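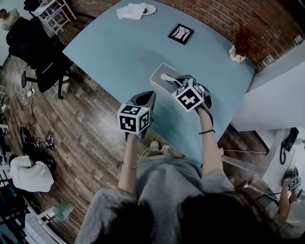

Kitchen and Pantry Home Remedy Check - my April run-through, with comments

I do this twice a year and every time I tell myself I'll write it down properly, so here goes! It's the list I use for the shelf where I keep my dried herbs, honey, oils, teas and all the little jars of stuff I mix up for sore throats and tired skin and so on. My friend Jade Mapplebeck asked for a copy after she found a jar of coconut oil at her place that smelled like crayons, and I figured if I'm typing it for her I may as well put it up.

I mark each one OK, FIX or TOSS. Comments are from my own shelf, so yours will be different. I'm a home herb person and not a nurse, so anything about medicines you take, ask your pharmacist.

1. Dried herbs and teas
Check: color, smell, bugs, clumps
Result: FIX
Rub a pinch between your fingers and smell it. My peppermint still nearly knocked me over (good!) but the chamomile smelled like a paper bag. It won't hurt you when it gets like that, it just makes a sad cup of tea. The lemon balm had clumped up in one corner of the jar and I threw that out because clumps mean damp got in, and damp means mold even if you can't see it yet. Look along the rim and under the lid for webbing too. I had pantry moths two summers ago and I am still not over it.

2. Honey
Check: lid tight, no foam, no sour smell
Result: OK
Crystals are fine. Stand the jar in warm water for a while and they go away. Foam on top with a yeasty smell is different and that one goes. And I write NOT FOR BABIES on the lid in marker, because no honey under one year old, not in tea, not on a pacifier, not a dab. My sister has a little one now and the jar sits right where anybody would grab it.

3. Ginger, garlic and turmeric, fresh
Check: soft spots, mold, sprouting
Result: OK, one TOSS
The ginger had a blue patch at one end. I used to cut that off and keep going but I don't anymore. Sprouted garlic is fine to eat, a bit bitter.

4. Anything homemade in oil
Check: date on label, kept in fridge
Result: TOSS
This is the serious one, please don't skip it. Fresh garlic or fresh herbs sitting in oil at room temperature can grow botulism, and it doesn't smell or look like anything. I keep mine in the fridge, small batches, four days and then out. I found one with no date on it behind the mustard. I think it was from last week? Thinking isn't good enough so it went in the trash.

5. Carrier oils (almond, coconut, sesame)
Check: smell, sticky cap, date opened
Result: FIX
Rancid oil smells like old crayons or putty, Jade was spot on. My sesame is fine. The almond was on its way, so I bought the smallest bottle they had to replace it, and I wrote the date on it before I even put it down. Also wipe the bottle necks! The gunk around the cap goes off long before the rest does and then you pour right through it.

6. Essential oils
Check: child-proof caps, dark bottles, high shelf
Result: FIX
I had the eucalyptus on the low shelf next to the tea. No idea why. It's moved up now. These are not for swallowing, and peppermint and eucalyptus should be kept well away from babies' and toddlers' faces. If you have a cat, read up before you diffuse anything. I mix mine weak for skin and try it on the inside of my arm first, wait a day, then go ahead.

7. Face and eye stuff
Check: made fresh, clean spoon, nothing left over
Result: OK
Yogurt masks, oatmeal, rose water, cold tea bags for puffy eyes. I make these and use them right then. Whatever is left goes in the sink, I don't save it. The rose water is store bought and had a use-by on it which I actually looked at this time. Nothing homemade goes IN the eye. On the lids, closed, fine. I also stopped using lemon juice on my face after a sunny lunch outside gave me a brown streak on my chin that hung around for weeks.

8. Vitamins and tablets
Check: expiry, all in original bottle, right strength
Result: FIX
Read the front AND the back. I had two bottles of vitamin D that looked the same to me and one was 1,000 IU per tablet and the other was a whole lot more. I'd been taking whichever one my hand landed on. So now there's one bottle. The cotton ball comes out after you open it, by the way, since it pulls in moisture.

9. Salt, baking soda, vinegar
Check: dry, closed, labeled
Result: OK
For gargles and foot soaks. I moved my baking soda into a jar a while back and so it got a big label, white powder in a plain jar is asking for trouble. Half a teaspoon of salt in a cup of warm water is my gargle and it's the thing I use more than everything else on here put together.

10. Jars, spoons and droppers
Check: washed, fully dry, no rust, no cracks
Result: FIX
Rubber dropper bulbs go sticky. Two of mine had, so out they went. Wash the jars in hot soapy water, then leave them upside down on a rack overnight. I set the oven to 70 last time (that's Celsius, I have one of those ovens) and dried some in there, glass only with the lids off, and it was handy but you do have to remember they're in there.

11. The shelf itself
Check: away from stove, away from window, wiped down
Result: OK
Mine used to be over the stove. Everything went stale twice as fast. It's across the room now and darker.

12. Notes card
Check: allergies, daily medicines, poison control number
Result: FIX
Yung-ching Yen from my walking group put me on to this one. Her card is taped inside the cupboard door with who is allergic to what, who takes which pills, and the number. Mine was out of date so I redid it. Things like St. John's wort, licorice and grapefruit can mess with prescriptions, so if someone in the house starts a new pill the card changes too.

Still to do: buy chamomile, find a lid that fits the big jar, print a card for Jade. Next round is when the clocks go back.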